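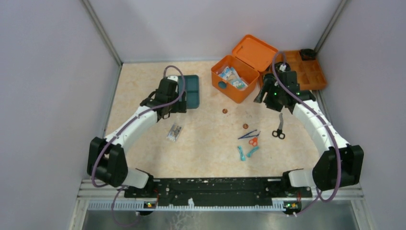

About Sumar

Sumar is a small robotics workshop on the second floor of the old Gremik button factory in Plundley. We teach two-armed machines to tidy tables. People ask at parties what we do, and that is the answer, and then they tell us about their dishwasher.

The company started with 2 people and a secondhand workbench. There are 11 of us now. The workbench is still here, and one leg is still shorter than the others.

What we work on

Our customers run repair counters, craft supply rooms and school labs, places where small things get put down and never put back. Scissors, tweezers, pennies, packets, the odd cap that belongs to something. A person can sort a table like that while thinking about lunch. A robot has to be taught that the big black-handled scissors and the little orange ones are both scissors, and that a penny lying flat is a very thin thing to pick up with two fingers.

So we practice. Two white and black arms share one long rail, an orange box stands with its lid open, and the sorting begins. Last year we logged 1481 practice runs on loose items. We keep notes on all of them, including the ones we would like to forget.

Open day

Every October we open the doors and let Plundley in. The first open day was meant to last an hour. It ran until the building's lights went off on their timer, and we finished the last demonstration by the glow of somebody's phone.

The format has hardly changed since then. Groups of up to 12 come up the stairs (the elevator is for freight and has opinions) and stand around the enclosure while the arms work through a table of small objects. You may choose which item goes first. Children nearly always choose the penny. Adults start with something sensible, watch for a minute, and then ask for the penny too.

We don't rehearse the tables. Some years this has made for a short, crisp demonstration, and one year it made for nine minutes of a gripper nudging a coin toward the wall while a room full of strangers held its breath. That group stayed the longest and asked the best questions. Two of them still write to us.

After the demonstration there is coffee, which is bad, and cake from Quintero, the bakery across the street, which is the real reason for our attendance figures.

Questions we get every year

Will it do my garage? No.

Is it faster than a person? Not at this. It is more patient, and it has never once wandered off to check the mail.

Can I drive it? At the 2 o'clock session, yes, with one of us standing next to you. Please take off bracelets and long scarves first.

Visiting the rest of the year

School groups and customers are welcome outside of October by arrangement. Write to the front desk and say how many are coming and how old they are. Parking is behind the building, next to Quintero's delivery bay. Don't block the bay. We need them to keep liking us.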